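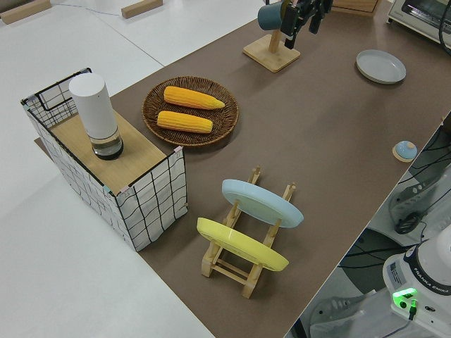
The gripper beside the mug tree, with two plates in the dish rack.

I went over to Fadmont to ask Ebise Degefa the question my mother keeps asking me: when does the robot do my dishes? She laughed before I'd even finished. "Hanging up a mug? Some days, yes," she said. "Your dishes? No way!"

Mugs are her favorite headache (mine are plates, but I break things). The handle has to meet the peg just so, and a tiny miss means starting over. Her team logged 116 mug tries in January, and she told me 25 of them ended with the mug on the table. Ouch.

So what about plates in a rack? "Better, if they're all one size," she said. "Whose kitchen is like that?" Not mine!

I wanted to know what she'd trust it with at home, alone, right now. She thought for a good long while. "Corn," she said. "Moving corn from a tray to a plate. You can drop corn."

Her coworker Bheki Mnguni yelled from the next desk that he still wouldn't let it near his good bowls.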